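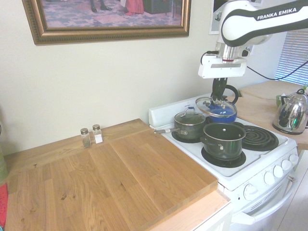 Home | What's on | Get involved | Recipes | Contact

Cooks wanted for the Wostard Soup Kitchen Book

Do you make a soup your family would fight over? We want it, and we want you along with it!

The Wostard Food Circle is putting together a book of everyday soups and stews, and we're looking for home cooks to join us through January. No training needed. If you can chop an onion and tell us when to stop stirring, you're in. We already have 179 recipes handed in on cards, envelopes and (my favourite) the inside of a cereal box, and now every one has to be cooked by somebody who didn't write it.

What you'd be doing

You'd take 4 recipes home, cook each one exactly as written, and jot down anything that puzzled you. Then come to one tasting evening in Gudport, on a Wednesday at half past six, bring a pot of whichever you liked best, and talk about it with the rest of us. Those evenings are a joy – last winter's ran on until the hall lights went off.

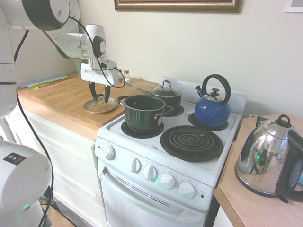

Lid off, by the stove.

Who we'd love to hear from

Anyone over sixteen who lives in Gudport, Ivivham or the villages between. We're short of people who cook without meat, and of anyone who cooks for one, as most of our recipes feed six and need cutting down. Confident spellers also very welcome, my own being what it is!

What you get

We pay back your ingredients (keep the receipts), and you'll have two copies of the book and your name in the back. We're printing 600.

To join, leave a note for Obed Ametepe at the Ivivham library desk with your name, a phone number and anything you can't eat. Please say if you need a lift to the tasting.

Comments

Maureen T: Put me down for anything with barley. Can I swap one if it's got celery in?

Obed: Yes, of course! Just write it on your note.

pk_ivivham: Do you count dhal as a soup? Asking for my mum, who says no.

Dilys: Did this last year and still make the parsnip one every week.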